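# Open afternoon at Nair, August
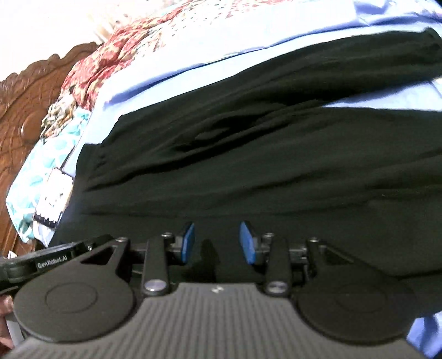
*Bedroom station: hand-held gripper with blue finger pads over a black garment.*

I went to the Nair open afternoon mostly to find out what people mean when they say a robot is "learning to do laundry." Grostis had sent me the invitation, and it used the word "autonomous" on both pages. The first thing I was shown was a gripper with a person's hand on the handle.

To be fair to our guide, Rodica Ghiță, she never claimed otherwise. She runs the recording side, and her account was plain. A person picks up the tool, does the chore with it, and the recording goes into a pile that a model will later be trained on. The pile stood at 3022 recordings on the day I came, of which 1037 had been checked. I asked what happens to the rest. They wait.

The tool says GenRobot.AI on the bracket. It's a chunky black and gray thing with two fingers on linkages, and the pads are flat rectangles. I kept looking at the pads. Anyone who has folded a shirt knows how much of the work is in feeling whether you've got one layer or two, and I asked Rodica how you feel that through a gripper. Her answer was that you don't, much, and you learn to watch the cloth.

Black fabric on a bed is a fair test, I'll give them that. Wrinkles are hard to pick out in matte black cloth, even standing over it, and the light blue sheet has folds of its own. I also liked that the station was a bed with a carved headboard and a flowery red blanket on it. Most demos I've been to use one square towel on a white table.

The Grostis slides came next, in a room with bad coffee. There was a chart of success rates for a folding model called Guvby. It climbed nicely. I asked what counted as a success and was told "garment in the target state." I asked who decides the target state and was told that it varied by customer. Someone from Datport, which stores the recordings, wanted to know how many different garments were in the set. The figure given was 300, and a follow-up about how many of those were dark was taken away for later.

I had hoped to see Guvby run on an arm. It was on the program for 3:00, then it was moved, then we were given a video of it at 2 times normal speed. At normal speed I'd guess my mother would have finished the basket and started on the ironing.

Visitors could try a gripper before leaving. I had a go with a pillowcase and took four attempts to lift a corner. My respect for the people doing this all day went up a good deal, and my faith in the word "autonomous" stayed where it was.

Rodica says there will be another open afternoon once the checking has caught up. I've asked for the list of dark garments and a live run, and I'll go back if I get either one.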